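Section 3: Setting up your charity screening page

Welcome back! By now you should have a Zindale host account and a film license from Ejigu, so let's get your benefit night in front of the public.

1. Sign in, choose New Screening and type the film's title just as it appears on your license.
2. Enter the number of seats. One page can hold up to 200.
3. Add a cover picture, and take your time over it.
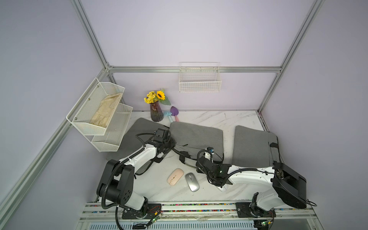 Ticket buyers will see your cover picture behind the film title, on their phones as well as on the big screen, so do check it at both sizes before you save. Busy colors can swallow the lettering, while quiet ones like the white marble pattern and gray cushions here leave it nice and easy to read.

4. Pick the charity from the list and set your fundraising goal. The page starts you off at 2,000, and you can type over that.
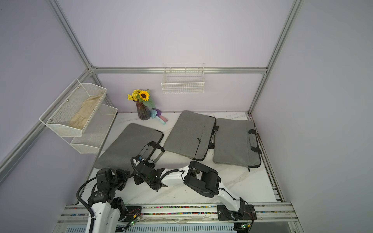 A host in Cornthorpe wrote to tell us that she always sets the goal a little low and raises it on the night, as the crowd loves to see the bar fill up before the interval.

5. Press Preview, read everything through once more – twice if you're tired – and then press Publish. 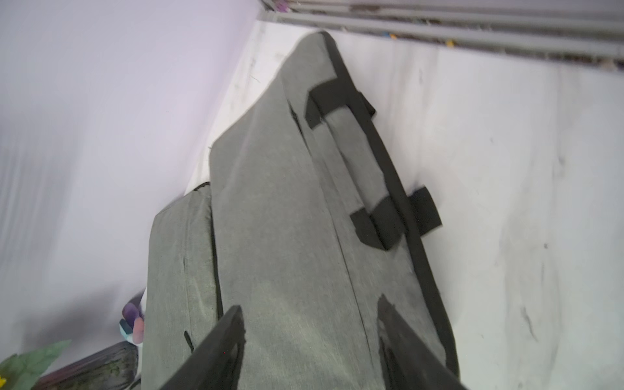

Fig. 3. Gray fabric bag with black piping.

Note: Guest appearances go under Extras. Please wait for the actor's agent to confirm in writing before you add a name.
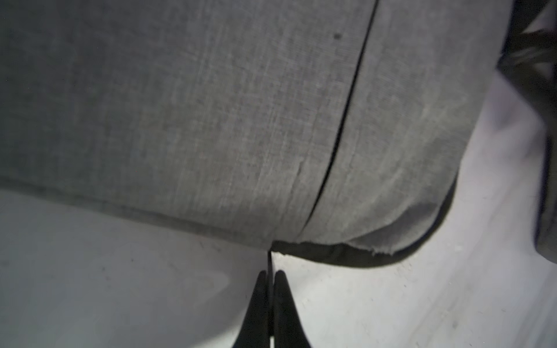 Fig. 4. Gray woven fabric with a dark seam, close up.

Caution: Once tickets are on sale, the charity can't be changed. Write to the Hormont help desk if you picked the wrong one.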